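Frequently Asked Questions: Robot Manipulation Course and Student Project

The questions below are the ones most often received by the course office from applicants, enrolled students and parents. Students with a question that is not answered on this page should write to the course coordinator, Mirta Henríquez, and include their student number.

Who may enroll?

The course is open to second-year and third-year students of the Benosia Technical College in any engineering or computing program. Students from other programs may apply with a letter from their adviser. Introductory programming is required. Prior experience with robots is not.

How many credits does the course carry?

The course carries 9 credits, divided between the lecture component and the student project. Both components must be passed in the same term. A student who passes only one of them will be asked to repeat the full course.

Where and when does the class meet?

Lectures are held on Thursday at 10:15 a.m. in the Dodier Building. Laboratory sessions are held in Room 146 on the first floor of the same building. Each group receives its laboratory hours by e-mail before the end of the first week. Groups may exchange hours with one another, provided that both groups inform the laboratory supervisor, Evaristo Bianchini, at least one day ahead.

What is the student project?

Each group of three students teaches a robot arm to sort and move ordinary household goods between plastic trays. The group chooses its own task, writes a one-page task description, records demonstrations by guiding the arm, trains a model on those recordings and presents the outcome to the class. Past groups have worked with kitchen supplies, stationery and small packaged items. Tasks involving liquids, glass, food or sharp blades are not accepted.

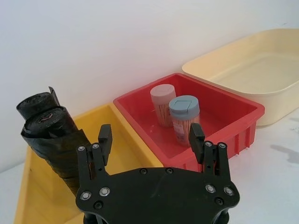 The task description must state which objects are used, in which tray each one begins and in which tray it is expected to end. It must also state what counts as a failed attempt. Dr. Josefien Jacobs reviews all descriptions and returns them with comments within one week. Groups may not begin recording until their description has been approved.

May we bring our own objects?

Yes. Objects must fit between the open fingers of the gripper in at least one direction and must be light enough for a person to lift with two fingers. Soft and wrinkled items are permitted, although groups should expect them to take more practice than rigid ones. All objects are to be labeled with the group number on the underside and removed from the laboratory after the final presentation.

How many demonstrations are we expected to record?

There is no fixed number. Last year the class as a whole submitted 3514 recordings, and the amount varied a great deal from one group to the next. The grade depends on the care taken in recording and on the written account of errors. Failed attempts should be kept and marked as failed. Deleting them will lower the grade.

How should the trays be arranged?

Trays may be placed anywhere within reach of the arm, but their positions must be written in the group logbook before each session. If a tray is moved during a session, the time of the change must be noted. Groups sharing a table should return it to the arrangement shown on the wall card before leaving.

What safety rules apply?

The safety briefing given by Mr. Bianchini in the first laboratory session is mandatory. No student may operate an arm without having signed the briefing sheet. One member of the group must remain within reach of the stop button whenever the arm is powered. Long hair must be tied back, and lanyards and loose sleeves are not allowed at the table.

Can a student work alone?

Only with written permission from Dr. Jacobs. Permission is normally given to students with a documented schedule conflict.

How is the work graded?

The written examination counts for one half of the final grade. The project report and the presentation count for the other half. The Kordestani Prize is given each year to the group with the best report, as judged by Leonidas Moschos and Italo Ferri of the Department of Automation. The winning report is placed in the college library.

What happens if equipment is damaged?

Damage should be reported to the laboratory supervisor on the same day. Students are not charged for ordinary wear. Please do not attempt to loosen or tighten any part of the gripper.

When is the deadline for applications?

Applications close on the last working day of October. Forms are available at the student desk on Trirkomska Street and may be handed in there until 4 p.m.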